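Bikurley open day, handheld gripper demo
Forum > Automation > Visits and shows

pinion_218
Posted 16/08/2022
Went to the open day at Bikurley. The kitchen session was the useful one: handheld grippers, two jaws, blue pads, picking up packets over a table. The operator ran 12 picks on foil bags and dropped 2. Both drops were full bags taken by the side.
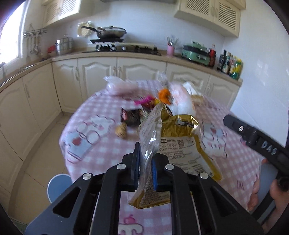
Foil snack bag, held by its upper edge.

torquelimit
Top edge is the easy case. Crumpled foil gives the pads something to bite on. Did they try a flat pouch lying face down?

pinion_218
No. I asked and was told March.

Dehghan_fan
Disagree that it's easy. A bag held at the top swings, and the contents shift when you move it. I'd take a side grip with softer pads.

torquelimit
Both drops were side grips. Read the first post.

Dehghan_fan
Two drops on one pad type proves little. The Prilville demo used side grips all afternoon.

pinion_218
Prilville used boxes. Does anyone have the pad hardness? The handout doesn't give it.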